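Grant Updates | Community Textiles

Prollau Linen Library: where we're up to at the halfway mark

September 8, 2019
By the project coordinator

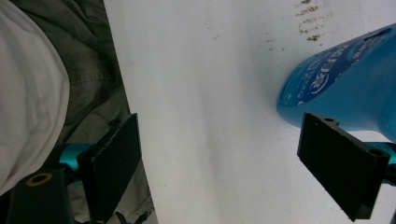

White cloth with brown staining, and a blue plastic bottle.

Hello again to everyone at the Kudo fund! I promised you a proper mid-term report and I'm a week behind with it, sorry. The short version is that the lending side is going really well, the repairs side is going slower than I told you it would, and I'd like to move a bit of money between two lines of the budget (more on that at the bottom, please don't skip to it).

For anyone at your end who's new to us, we lend tablecloths, napkins, runners and bunting to people in Clundville and the farms out past the highway, so they don't have to buy a pile of plastic covers for a wedding or a wake and chuck them out on Monday. People pay what they can. Your grant covers the shelving, the mending, the rent on the back half of the old shoe shop, and my two days a week.

Lending

We've now sent out 700 pieces since we opened the doors in May, which is miles ahead of what I put in the application. I'd pencilled in 500 for the whole year! A lot of that is napkins, I should say, and one very big wedding out at the showground took 200 of them in one go. Even without the wedding we'd be in front. The most popular colour is still plain white, followed by a dark green that I nearly didn't buy and now wish I'd doubled up on.

Returns have been good. We had a handful of napkins go missing after the wedding and most of them came back in a shopping bag hung on the door handle, washed and ironed, with a slab of fruitcake on top. One round cloth is gone for good, I think. I've stopped chasing it.

The booking calendar is still the weak spot. I'm running it out of a spreadsheet and a paper diary, and twice now the two haven't agreed with each other. Both times I caught it the night before and we swapped in a different size, but it's a lousy feeling at ten at night. I've had a look at a few online booking tools and the one I like lets borrowers see for themselves what's free on a given weekend.

Washing and stains

We'd planned for everything to be washed by the borrower and I've given up on that, more or less. Half the people who borrow from us are flat out with a funeral or a baby and the last thing they want is a load of big cloths to dry in a small flat. So Bunnag Laundry does a weekly run for us at a fair price, and I do the spot treatment beforehand on the big bench. Tea, gravy, red wine, candle wax, rust from an old trestle, you name it. Brown marks on white are the ones I get asked about most, and my answer is always the same: leave it alone, don't rub it, bring it back as it is. A cold soak and a bit of patience does more than scrubbing ever will, and the people who "had a go at it first" with boiling water have cost us more cloths than anybody's gravy.

What doesn't come clean gets cut down. The large ones become small ones, the small ones become napkins, and the really sad ones go in the rag bin for the bike workshop down the road.

Repairs and the mending nights

Okay, so this is where we're behind. I'd hoped to run a mending night every fortnight and we've managed one a month. The shop is freezing in winter, the heater trips the power if the kettle's on, and people quite reasonably stayed home. Numbers have picked up since the evenings got lighter. We've finished 65 repairs, mostly hems and cigarette burns, and there's a shelf and a half still waiting. The second sewing machine (thank you, it's a beauty) has made a real difference, as there's no more queueing behind whoever is doing a zipper.

I'm going to try Saturday mornings next and see if that suits families better. The high school in Prollau has also asked if its textiles class could come and work on some of the backlog, which would be brilliant, and I'm waiting on the dates.

Money

We're under on shelving, as a shop that was closing down let us have theirs for the cost of moving it. We're over on laundry for the reasons above. What I'd like is your okay to shift what's left of the shelving line across to laundry, plus some for the booking tool. The total stays the same. I've attached the budget sheet with the changes in yellow.

If you're happy with that, a quick email is plenty. And if any of you are out this way, we're open Thursdays and Fridays, ten till four. Park round the back, the front door sticks.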